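3.2 Equipment and budget

The budget for the kitchen tasks was set before any arm was ordered. We listed the items each task would need, priced them, and left 20 per cent of the total unspent for repairs. Appliances were the cheapest line. We chose models with plain controls, as a touch panel would have tied the work to one maker's layout. The microwave used in the door and dial tasks (Figure 2) has two round knobs and a round button beneath them.

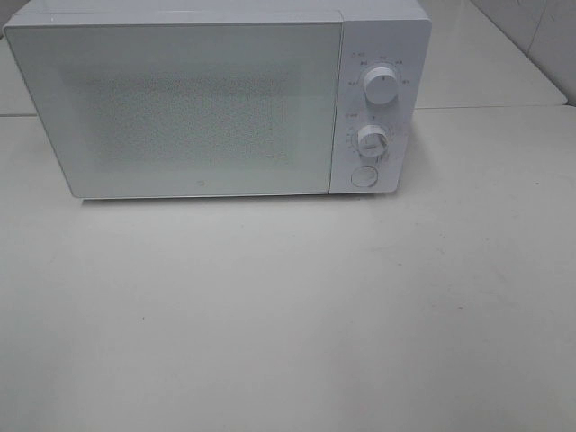 Assistive Automation Group, Harasym Institute
Figure 2. Microwave on the work table.

Arms took the largest share. Quotes were requested from two suppliers, Fadivo and Dellow, and compared by Inna Hladun and Arsen Demchenko on price, delivery time and the cost of spare gripper parts. Fadivo was cheaper per arm but charged separately for cables and mounts. Once these were added, the gap between the two quotes fell to less than the price of a spare gripper, and we went with the shorter delivery time.

Small items were easy to miss. Our first plan had no line for cable ties, table clamps or replacement finger pads, and these were bought in December out of the repair money. Table space also had to be planned. An arm working at a control panel needs room for its elbow and for the cables along its outside, so we ordered a deeper table than the appliance alone would call for.
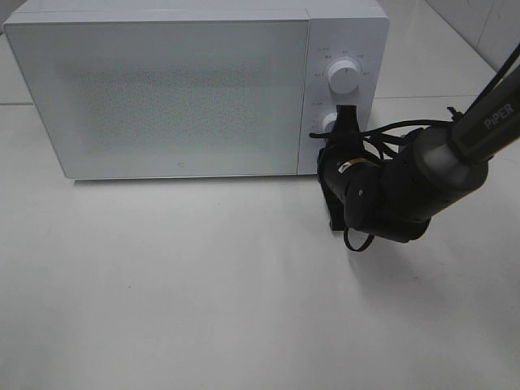 Should a group buy a second arm at the start?
It depends on how long a repair takes. If the supplier lends a unit during repairs, one arm is enough for the first year.

Running costs were recorded separately by Ustyna Tymoshchuk and are given in Section 3.3.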